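From: Nusrat Sheikh
To: undwood-register
Subject: Re: [undwood-register] Reissued sets and the variant column

Dear members,

Thank you to Tien-fu Chung for raising this in plain terms. I have quoted his message in full, as several subscribers joined the list after it was sent.

> Tien-fu Chung wrote:
>
> Dear Registrar,
>
> I have been going through the Trerkach pages of the register with my own shelves next to me and I keep running into the same problem. The Harbor Patrol cruiser is listed once. I own two of them. One is the original boxed set with the printed canopy and the dark gray hinge plates. The other is the Pinderari reissue, where the canopy has a sticker and the hinge plates have gone to light gray. The box number is the same on both, and so is the picture on the front of the box.
>
> When I submitted the second one, the form told me it was a duplicate and dropped it. I then tried to enter it as a modified set, which it is not, and that version went through. So the register now says that I own one cruiser and one altered cruiser. Anyone looking to buy a complete original would be misled by my entry, and I would like it taken down or corrected.
>
> Two questions. First, is a reissue under the same box number a new entry, or a variant of the old one? Second, if it is a variant, who decides which differences count? I can live with a hinge plate changing color. A sticker in place of a printed part seems to me a real change, and sellers price it as one.
>
> I would also ask that we settle this before the November update and not after, as I have a good deal still to submit.
>
> Regards,
> Tien-fu

The answers below apply to all current and future submissions. They replace the note on reissues in the member handbook, which was written when Trerkach was still making its own sets and did not foresee a second manufacturer working from the same molds.

1. Status of a reissue

A set reissued under its original box number is a variant and will be recorded under the existing entry. It does not receive an entry of its own. The register has always been organized by box number, and members, dealers and the Undwood library all rely on that order when they look something up. Creating parallel entries would break references in every back issue of the bulletin.

Where Pinderari has assigned a new number, even to a set that is identical in every part, the set receives a new entry with a cross-reference to the original.

2. Differences that count

A variant will be recorded when at least one of the following applies:

- a printed part has been replaced by a sticker, or a sticker by a printed part
- a part has been replaced by another part of a different shape
- a figure has a different face, torso or headgear
- the instructions produce a visibly different finished model

A change of color alone will be noted in the remarks field but will not create a variant. The exception is a color change to a figure. On this test Mr. Chung's reissued cruiser is a variant on account of the canopy, and the hinge plates will be mentioned in the remarks. His entry has been corrected by hand. No further action is needed on his part.

3. Entries under review

The Trerkach section currently holds 104 entries. Of these, 38 have a known Pinderari reissue under the same box number and will be reviewed one at a time. Members who own both printings of any set are asked to write to me privately with the box number and a note of the differences they have found. Please do not resubmit the set through the form in the meantime. The form will continue to reject second copies until the new field is in place, and entries made under "modified" to get past that check will be removed.

The "modified" category remains reserved for sets altered by an owner, including replacement of missing parts with parts from another line.

4. The Samarakoon Station set

I have received more letters about this set than about all the others together. For the benefit of newer members: it is the largest set in the line, with nearly 2000 pieces, and it was sold in two boxes with a single number. Copies are regularly offered with the first box from the original run and the second from the reissue. The seller is often unaware of it, as the boxes were packed to be stored apart.

A mixed copy will be recorded as mixed. It is neither the original nor the variant, and it should not be described as complete in either form. The quickest check is the docking ring. In the original it is assembled from three curved segments with the studs facing in; in the reissue the segments are of a later pattern and the inner face is smooth. The instruction booklet for the second box also differs, in that the reissue shows the ring being built before the antenna mast.

5. Evidence required

A written description is sufficient for a color remark. For a variant, photographs are required of the part in question from both printings, together with the underside of the part where a mold mark can be read. Photographs of sealed boxes will not be accepted as evidence of their contents. Scans of the instruction booklet are welcome, but please send only the pages on which the difference appears.

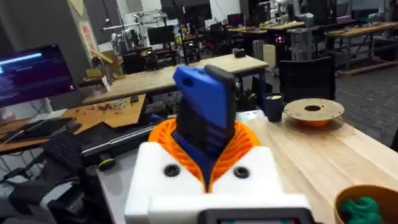
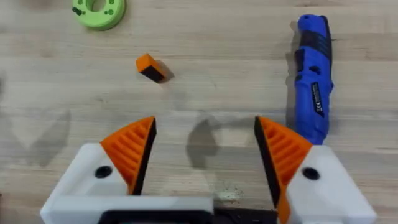
Photographs of parts should be taken in even light, with the part laid flat and nothing else of a similar color beside it. The original and the reissued part should appear together in at least one photograph so that their size and shade can be compared directly. A plain, light surface is preferred. Pale wood of the kind in both pictures is acceptable, as its grain is faint and a strong color such as the orange stands out clearly from it, but members submitting tan or cream parts should place them on a dark sheet. Patterned cloth and glass shelving should be avoided. Parts photographed in the hand will be returned with a request for a new picture.

6. Timetable

The new variant field will be opened with the November update. Corrections received before that time will be included in it, and those received later will be held for the next. I am aware that this leaves some members with submissions in hand, and I would ask them to send these in small groups by set, with the box number in the subject line. A single message covering an entire collection takes far longer to process and delays everyone else's.

Objections to a decision on a particular set may be raised on this list. Please quote the box number and the register entry as it now stands. Questions of market value are outside the scope of the register and should be taken to the trading list.

Yours sincerely,

Nusrat Sheikh
Registrar, Undwood Building Set Register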